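camard-plans: README

Camard is a set of 46 small-business plans, turned into text files and tagged by section. It was put together by Macarena Paredes and Hugo Montes, who between them have read more executive summaries than is good for a person.

What you get

One folder per plan, with the summary, market section, staffing notes and money pages kept in separate files. A spreadsheet called sections.csv lists all 364 sections with their tags. Owners gave written permission, and names of people and streets have been swapped out. The bakery that named every bread after a cousin took Hugo most of a Monday.
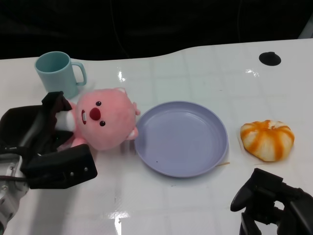 Tags follow the Barrios scheme, version 17, with one change. We split "competition" into "competition" and "claims to have no competition" after the second pile got taller than the first.

Known problems

Revenue forecasts go up. All of them, every year, in every file. If you train anything on these numbers, it will become very cheerful and should not be allowed near a bank.

19 plans have no cash flow page. We left the gap and marked it "missing". Please don't fill it with zeros, as the owners may have done that already.

Page breaks from the older scans sometimes land in the middle of a table. Halina Gajewski fixed the worst ones by hand in May and would like the rest to be someone else's turn.

Use

Fine for teaching, research and tools that sort or search plans. Don't use it to score loan applications.

Corrections go to Eoin Phelan, with the folder number and the line. "The coffee shop one" matches several folders.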